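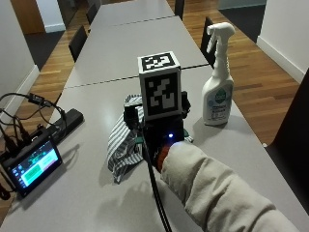

Handheld unit with marker cube, striped cloth and spray bottle at the long table.

Hi Gristside support, Hollis Whitlock again on our Calel order. Thanks so much for your patience with me! The quote has 10 handhelds but only one cable, and as you'll see ours runs on a cable – could you tell me if spares are included or extra? I have 4,000 left to spend before June and would love to get it right the first time.
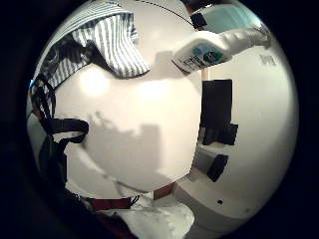
View from the handheld tool, striped cloth upper left, bottle upper right.

I'm also wondering if the wide lens is in that price or if it's a separate line – happy to wait on a revised quote.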